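Brevlow Open Case Notes
README, revision of July 28, 2020

A parts-and-layout record for people who have to take the side off a desktop computer and would like to put it back on again.

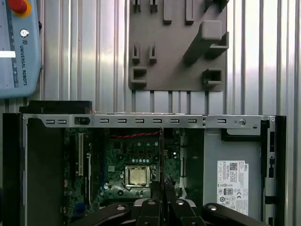 The notes began as a page taped to the inside of a cupboard door at Bramum. They grew into a folder when Gladys Lema got tired of answering the same question about side panels, and into a repository when Priya Dvorak got tired of the folder. Neither of them asked for a mailing list, so there isn't one.

What is in here

cases/
One text file per case model, with the order of disassembly, the screw types and any grievances. File names follow the label on the case. Where the label has fallen off, they follow whatever Gladys wrote on it in marker.

fixtures/
Drawings for printed wall boards, with their clips, pegs and brackets. Print settings are at the top of each file. The gray filament is what we had. Other colors hold things equally well.

layout/
Sketches of where the case goes on the bench and which way it faces. We work with the case lying down and the open side up. Standing it upright is faster until the first screw drops behind the motherboard tray.

log.csv
The table of case openings. 200 rows, one per opening, entered by hand and in places by a tired hand.

Columns in log.csv

case_id: short code, two letters and a number.
opened_by: initials.
panel: left, right or top. "Other" was removed as an option after somebody used it.
latch: yes if the rail has a latch, no if it doesn't, blank if the person filling it in had stopped caring.
minutes: time from first screw to panel off. Lunch is supposed to be subtracted.
screws_out, screws_back: these should match. See Known problems.
remarks: free text, lightly cleaned. We took out the swearing and in a few rows there was nothing left.

Terms

Rail means the metal strip along an open edge of the case, usually punched with slots. Slots are for the hooks on the panel. They are not for storing screws, although they will accept them.

Latch means whatever you press, slide or argue with to free the panel. Black ones are easy to find on bare metal and impossible to find on a black case, and manufacturers seem equally fond of both.

Board always means the fixture board on the wall. The one with the chips on it is called the motherboard, in full, every time. We had two weeks of confusion over this in June and don't care to repeat them.

Bracket means a U-shaped holder. Clip means a small forked one. Peg means a thing that sticks out and catches your sleeve.

Setting up a bench

1. Fix the board to the wall within arm's reach. On ribbed metal, screw into the raised part of the rib.
2. Lay the case down with the panel side up and read the matching file in cases/ before touching anything.
3. Put the screws in a dish. A pocket is not a dish.
4. Slide the panel off in the direction the file says. If it won't move, look for one more screw. There is one more screw.
5. Fill in the log before starting on the next case.

Known problems

In 32 rows, screws_back is lower than screws_out. In 2 rows it is higher, and we would love to hear how.

The Alteo files describe the older rail. The newer one moved the latch by a slot's width and the drawings haven't caught up.

Tanasarn cases are listed under both T and B, the second being Priya's system. She says it makes sense if you know it.

Times in the first 100 rows were rounded to the nearest five minutes. Later ones are exact, or at least look exact.

Contributing

Send corrections as plain text, one case per file. Please don't attach a spreadsheet with colored cells, as the colors don't survive and we never knew what they meant anyway. Drawings should use millimeters. If you rename a column, tell Gladys first.

License

Use the notes and drawings however you like, with credit to Brevlow. No warranty is given for cases, panels, fingers or sleeves.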